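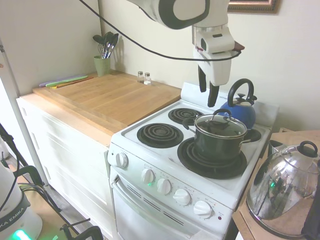
Section 2: Planning and buying your kitchen cell

Read this before you spend anything. I wrote it after our first go at the Costus kitchen set-up, when I had a lovely arm on order and nothing for it to stand on. Most of what follows is about the dull bits of the budget, and they're the bits that catch people out!

2.1 Before you ask for quotes

1. Decide on the job first. Ours was handling lidded pans on an ordinary four-ring electric stove, so everything was priced around that. If yours is washing up, you'll want a different list.

2. Measure the stove, the worktops on both sides and the height of your tallest pan with its lid on. Then add the gripper, pointing down, above that. I forgot the gripper the first time and had to redo the whole drawing.

3. Write down which way the pan handles will point. A long handle takes up a surprising amount of room.

4. Check the sockets. The stove needs its own supply, and the arm controller and computer should go on a separate one.

Note: buy the second-hand stove before the stand. Stands can be made to any height – stoves can't.

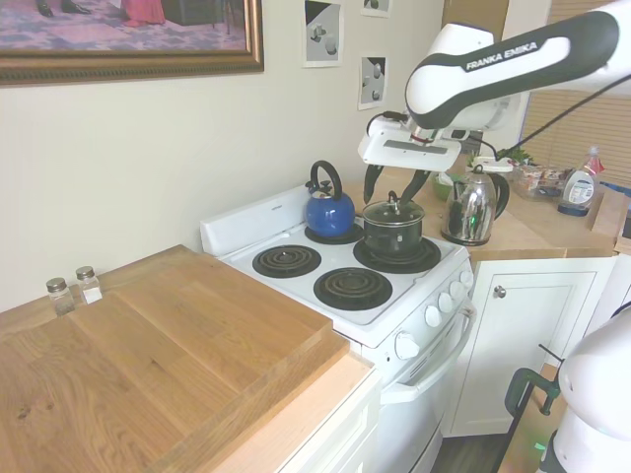
Fig. 2.1 Gripper at the lid knob, pot on the back-right ring.

2.2 What to put in the budget

1. Arm and gripper. Get one quote for the pair, with the controller and delivery included.

2. Stand or mount. The Flerkow stand cost us £479 and the fixing kit was another £39 (sold separately, naturally).

3. Computer, cameras and cables. We set aside £3956 for the lot. Order longer cables than you think you need, as they have to follow the wrist all the way round.

4. Pans, kettles and small kitchen things. Pick lids with a proper knob that the fingers can close on, and buy a spare of each glass lid.

5. Spare fingers and pads. Ours came from Carhuamaca for £371, and I'd order them with the arm next time.

Caution: don't cut the emergency stop or the floor fixings to save money. If the total's too high, drop a camera or wait for the next budget round.

2.3 Placing the order

1. Send the Irnness planning sheet to your supplier with your measurements filled in.

2. Ask for delivery dates in writing. We ordered in February and the stand still turned up last.

3. Keep the stove switched off at the wall until you've done the safety checks in Section 3.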